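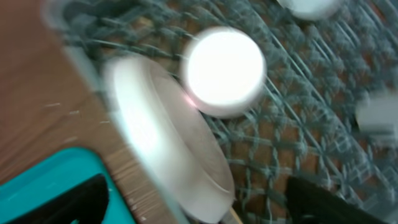

March, late evening, kettle on

Well, diary, I have neglected you, and I'm sorry, but it has been one of those stretches where I get home with just enough left in me to eat toast over the sink. Tonight I want to get down where we are with the rules for the dish clearing, before I forget how we came to them.

The old Mancuso rulebook was written for lifting boxes, and it shows. There are 70 clauses in it and I don't believe a single one mentions food. So I started a fresh sheet at my own kitchen table, and the first rule I wrote was the plainest one I could think of – the leavings come off before the dish goes near the rack. My mum drilled that into all of us as kids, and I can't see why a machine should be let off. It sounds easy until you have to say what "off" means. Is a crumb all right? Is a smear?

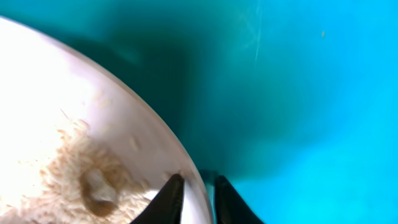 I went back and forth on that over two cups of tea and settled on wording I can live with: anything you could pick up with a fork must go in the bin, and anything you couldn't may travel with the dish. The people at Plarero will say it's too homely for a standard. Let them. A rule that a tired person can remember at six in the evening is worth more to me than a page of measurements, and I've told them so in a very polite email that took me nearly 12 drafts.

The second rule is about the two arms, and it's the one I've fretted over the most. Each arm is to have its own side of the table, with the tray on one side and the rack on the other, and neither is to cross into the other's side unless its partner is holding still. I wanted it stricter, if I'm truthful, with no crossing at all, but then you'd never get a plate handed over and we'd all be there until Christmas.

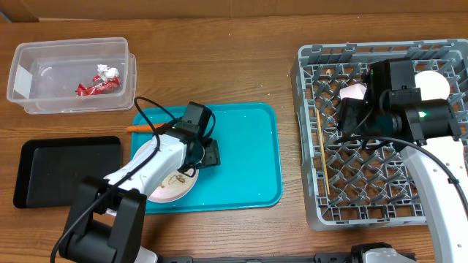 I also put in that wrappers and tissues get a bin of their own, kept within easy reach, and that cables must be tied so they can't drag through anybody's leftovers. That last one got a long grumble from the Trinerow side, who like their cables with plenty of slack. I do see their point about the wrist joints. We agreed on slack at the wrist and a tie further down, and I felt quite the diplomat.

Then there's stacking, which I've left half written. I'd like every bowl properly in among the pegs before the fingers open, and no bowl left leaning where a sleeve could catch it. I have a note in the margin that just says "which way up??" and I still don't have a good answer. 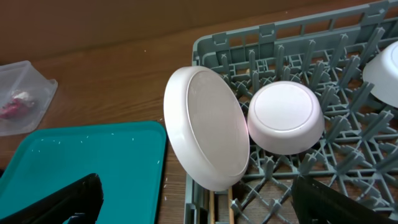
Bowls in and around the grey rack, with the teal tray alongside.

The draft goes to Flundico as number 1741 in their pile, so goodness knows when I'll hear back. I must remember to ask about chopsticks, too, as there's no rule for them at all. Tea's gone cold. Bed.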